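Is the tasting menu still worth it, or am I only getting old?

mirto_k
October 2, 2021 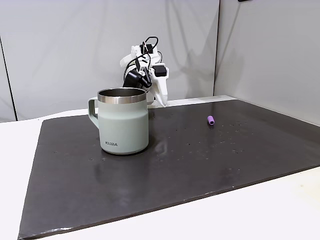
I want to ask this group something, because my wife and I had a disagreement on the drive home and we still did not finish it. For our anniversary we went to Emska, which has been on my list since they opened in June. Fourteen courses, nearly four hours. The bill with the wine pairing and the service was 962 dollars for the two of us.

I will say first that the cooking was very good. There was a course with smoked trout and buttermilk that I still think about. There was also a carrot cooked three ways where I could not find the carrot in two of them. Each plate came with a speech. By course nine I noticed I was hoping the waiter would forget his speech, and this is not a nice feeling to have toward a young man who has learned it by heart.

My wife says it was the best meal of her life. I say it was maybe the sixth best, and the first five cost much less. Do you still go to this kind of restaurant? What do you look for there?

saltedlime
Replying to mirto_k

Sixth best for 962 is painful. I was at Emska in the summer and had the short menu, which they only offer on weeknights and don't put on the website. You have to call. It was 170 each without wine and had the trout. No carrot.

ovenmitt77
The speeches are what killed it for me. I want to know what is in the bowl in case I'm allergic to it. I don't need the childhood of the chef.

brineandbone
Replying to ovenmitt77

I worked the floor for six years, so let me defend the speeches a little. At least half of the tables ask for more, not less. They ask which farm, which side of the hill, how many days in the salt. If you give the short version to those tables they write online that the staff did not know the menu. A good waiter reads the table, but on a busy night with a new team you get the full text.

You can also just tell them at the start. "We'd like to talk to each other tonight, please keep it brief." No one is offended.

mirto_k
Replying to brineandbone

Thank you, I did not know one may say this. Where I grew up it would be rude to tell the waiter how to do his work. I will try it next time, if my wife lets me choose the words.

quincebutter
I'm with your wife. You don't go to a place like Emska to be full, you go once a year to eat something you could not imagine the day before. If the answer is always a roast chicken, then okay, roast chicken is wonderful, but I can make it at home and so can you. The hidden carrot is the part I would pay for!

panhandler
Replying to quincebutter

Can you though? Most people can't make a good roast chicken. I've eaten maybe four great ones in restaurants and I remember all of them better than any foam.

quincebutter
Replying to panhandler

Dry the skin in the fridge overnight and stop opening the oven. I don't want to argue about chicken, my point is that there's room for both kinds of cooking.

mirto_k
Replying to quincebutter

I agree there is room for both. Maybe I explained badly. I am not against the strange food. Years ago I ate at Bajwa, when it was still the small room with the open kitchen, and they served a cold lentil dish with a hot oil poured on it at the table – cumin, dry chili, something sour. I had never eaten anything like it and I understood it in one bite. At Emska I needed the explanation to enjoy the plate. That is the difference I am trying to describe.

saltedlime
Oh, the Bajwa lentils. They took those off when they moved and I've never forgiven them. The sour thing was dried mango powder, I asked.

dorsalfin
Bajwa after the move is overrated and I will say it here where everyone loves them. 310 for two last month and the lamb was gray all the way through. We sent one plate back and the second one was the same. The bread is still excellent.

brineandbone
Replying to dorsalfin

Did you say something to the manager or only to the server? I'm asking because they are usually good about this. I had a late table there once and they took the desserts off without my asking.

dorsalfin
Replying to brineandbone

Only to the server. He was apologetic. I didn't want the whole evening to be about lamb.

ovenmitt77
If anyone wants the opposite of a speech, go to Redwood. Chalkboard, six things on it, the server says "the fish is good today" and walks away. I had beans with clams and a piece of toast and was happy for two days.

quincebutter
Replying to ovenmitt77

Redwood is lovely but so loud. My mother couldn't hear any of us. Go early.

panhandler
Replying to ovenmitt77

Seconding the beans. Skip the tart.

ovenmitt77
The tart is fine!

panhandler
The crust is raw in the middle. Twice now.

mirto_k
I showed this thread to my wife. She wants me to write that the carrot was delicious and that I ate hers too when she could not finish – this is true. She also says quincebutter is invited to dinner.

We have decided to go to Redwood next, early, and to call Emska about the short menu for the spring. One more question, if someone knows: is the short menu also possible with the wine pairing, or only by the glass?

saltedlime
Replying to mirto_k

By the glass when I went. The sommelier will do half pours if you ask, and I thought that was better than the pairing anyway.

dorsalfin
Has anybody tried Dadico yet? It opened where the old fish place was, and I can't find a menu anywhere.

brineandbone
Replying to dorsalfin

Walked past on Thursday, and it was full. Smelled like charcoal and a lot of garlic. I'm going next week and will start a new thread for it.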